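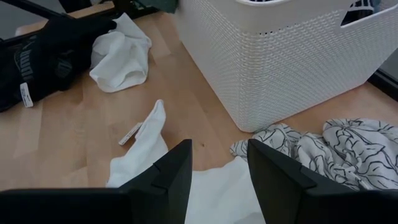
Trình Opens Concert Season with New Work for Dan Bau and Strings

The Trình ensemble will open its new season in October with the first performance of "Tutbridge," a 42-minute work for dan bau, string quartet and recorded voices by composer Thư Hoàng. The concert begins at 7:30 p.m. in the main hall of the Nultemex Arts Center.

The ensemble commissioned the piece two years ago. Hoàng wrote it in 12 short sections, several of which may be played in a different order from one evening to the next. The players settle the order during the final rehearsal, and it is printed on a sheet handed out at the door.

The solo part will be performed by Quang Thân, who has been a member of Trình for nine seasons. Thân studied the dan bau, a Vietnamese instrument with a single string, from childhood and later trained as a cellist. He has worked closely with the composer on the solo writing, which calls for long bent notes in the low range and a number of passages played without amplification.

"The quartet has to listen down to the level of the soloist," Hoàng said. "For much of the second half the strings are asked to play as softly as they can, and the hall suits that very well." 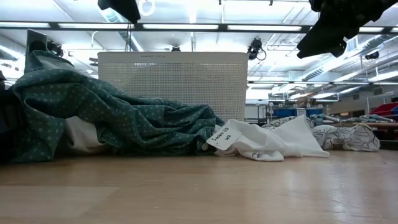 The recorded voices were gathered over one winter and edited by sound artist Sơn Lò. They include lullabies, market calls and a rowing song, each sung by a single unaccompanied voice. Lò will operate the playback from a desk in the center of the hall. Ticket holders who wish to sit near the loudspeakers are advised to choose rows F through J.

The first half of the program is given to two shorter works from the ensemble's repertoire: a trio for violin, viola and zither by Nhi Hà, and the same composer's "Four Evening Studies" for solo cello. Hà will introduce both pieces from the stage.

The season continues through May with six further programs. A recording of "Tutbridge" will be made the week after the opening concert and released in the spring on the Zamum label, where it will carry the catalog number 1699. It will be the ensemble's third album with Zamum and its first devoted to a single work.

Thoa Vương, artistic director of Trình, said the ensemble plans to take the piece on tour next year and is in discussion with several halls. Dates will be published when they are confirmed.

Tickets for the opening concert are $41, with reduced prices for students and for visitors over 65. Season passes are on sale now at the Nultemex box office, which is open from noon to 6 p.m. and for one hour before each performance. Doors open at 6:45 p.m. Latecomers will be admitted at intermission.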